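FOR IMMEDIATE RELEASE

Onia Press to Publish First Devotional From Monddale Pastor Eliseo Cárdenas

"Bread for the Late Shift" arrives in October. Preorders open now.

MONDDALE - Onia Press will release "Bread for the Late Shift," a book of short readings and prayers by Eliseo Cárdenas, this October in paperback, ebook and audio. It is the first book from Cárdenas, teaching pastor at Assunção Fellowship, and the lead title on Onia's fall list.

The book is for people who work when most churches are closed. Nurses, bakers, truck drivers, security guards, parents up with a baby at 3 a.m. Each reading takes a few minutes. A short Bible passage, a page or two of story, a prayer, done.

Cárdenas wrote most of it on his phone. He worked nights at a commercial bakery for 13 years before he went into ministry full time, and the habit of being awake at odd hours never left him. He started sending a short message to a handful of old coworkers before their shift. They passed it on. The list grew to 523 names and then he quit keeping a list and put it on the church website, where it still goes up every night at 9 p.m.

"I wasn't writing a book," Cárdenas said. "I was texting Psalm 121 to guys on their break. Some of them hadn't been inside a church since they were kids. They didn't want a sermon, they had maybe five minutes and a sandwich. So I learned to be short. My wife will tell you that's the only place I learned it."

What's in the book

The readings are grouped in five parts, following the course of a shift: Clocking In, The First Hours, The Long Middle, Almost Morning, and Going Home. Readers can start anywhere. No dates on the pages, so no falling behind.

The Long Middle is the biggest section and the one Cárdenas rewrote the most. It deals with boredom, resentment, bad backs, missed birthdays, the kind of prayer that is mostly a complaint. There is a run of readings on Jacob wrestling until daybreak and another on the shepherds in Luke 2, who, as the author points out, were at work when the news came.

Going Home is quieter. Several of the pieces there are about driving with the sun in your eyes, and one is about his father, who worked second shift at a cannery and sang in the car with the windows up. Readers of the nightly messages will recognize that one. It's longer here, with an ending he had not written before.

Also in the back: a set of prayers for families of night workers, a short guide for groups who want to meet at strange times, and blank lined pages. The blank pages were a request from early readers. They wanted somewhere to write that wasn't there phone.

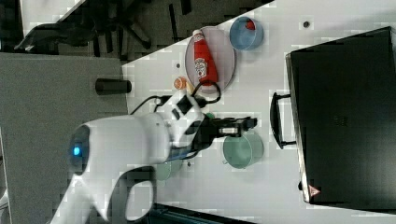

A white robotic arm over a light gray tabletop, with a ketchup bottle on a pink plate, bowls and a black microwave oven

Cárdenas has served at Assunção Fellowship for nine years, first as a volunteer with the food pantry, then on staff. He preaches most weekends and leads the church's after-midnight gathering, known as Tududach, which meets in the fellowship hall beginning at 12:30 a.m. Coffee, soup, one reading, and then people talk or they don't. Some come in uniform and leave before the prayer. That is fine with him.

The name Tududach was made up by the children of one of the first families to attend. It doesn't mean anything. It stuck, and it's on the sign now.

"People ask what church model we got it from," he said. "We got it from being hungry at midnight."

He is asked often whether the gathering counts as a service. His usual answer is in the book, in a reading called "Two or Three," and he would rather people read it there than hear him try to say it again.

From the publisher

Onia Press aquired the book after an editor on the staff heard one of the nightly messages read aloud at a hospital chapel. The manuscript came in at nearly twice the length of the finished book. Cárdenas did the cutting himself.

"Most devotionals assume a morning person with a quiet kitchen," the Onia editorial team said in a statement. "This one assumes you are tired and somebody needs you in a few minutes. We read a lot of submissions and had not seen that one before. The language is plain and the jokes are okay. The prayers are the reason we said yes."

The audio edition is read by the author. It was recorded in the church building, late, with the heat shut off so the vents would stay quiet. Each reading is its own track so listeners can play one on a break and stop.

A Spanish edition is in progress. Cárdenas is doing the translation with help from members of his congregation and it will follow the English edition. Release date to be announced.

Preorder and group offer

Readers who preorder get the first section, Clocking In, by email right away, plus a printable card with the prayer that closes it. Keep the receipt, the sign-up form asks for the order number.

Churches, hospital chaplains, and workplace groups can order in bulk at up to 30 percent off the cover price. Group orders ship ahead of the release so copies are in hand when it goes on sale. Chaplains who serve night staff may ask for a review copy, print or ebook, while supplies last.

Local bookstores in Monddale will carry the book. If yours doesn't have it, ask at the counter, they can order it from Onia direct.

Launch events

The launch will be held at Assunção Fellowship in October, in two parts so both day and night workers can come. The first begins at 4 p.m. with a reading and signing. The second begins at 12:30 a.m. at Tududach, same reading, same books, plus soup. Both are free. Childcare at the afternoon event only.

Cárdenas will then visit a small number of churches and hospitals through the fall. He's keeping travel light so he can be home for the after-midnight gathering, and hosts are asked to think about evening and overnight times first. A schedule will be posted on the Onia site once it's firm.

Early readers

Advance copies went to people on the original message list. A few of their comments are printed inside the front cover, first names left off at their request.

"I keep it in my locker. Coffee on it already." - night nurse, Monddale

"Read the one about the cannery in my truck and had to sit there for a while." - delivery driver

"Short. Thank God." - baker, retired

About the author

Eliseo Cárdenas is teaching pastor at Assunção Fellowship in Monddale. Before ministry he worked nights as a baker. He writes a nightly message for people on late shifts and is at work on a second book, about meals in the Gospel of Luke. He and his wife have two grown daughters and a dog that sleeps better then he does.

About Onia Press

Onia Press publishes books on prayer, Scripture and everyday faith for general readers. The press is independent and releases a short list each spring and fall. Submissions are open to first-time authors, with or without an agent.

Media contact

Publicity desk, Onia Press. Interviews with the author by phone or in person, afternoons and late evenings preferred, no mornings please. Cover art, author bio and two sample readings available on request. Excerpts may be reprinted with permission, please ask for the form.

###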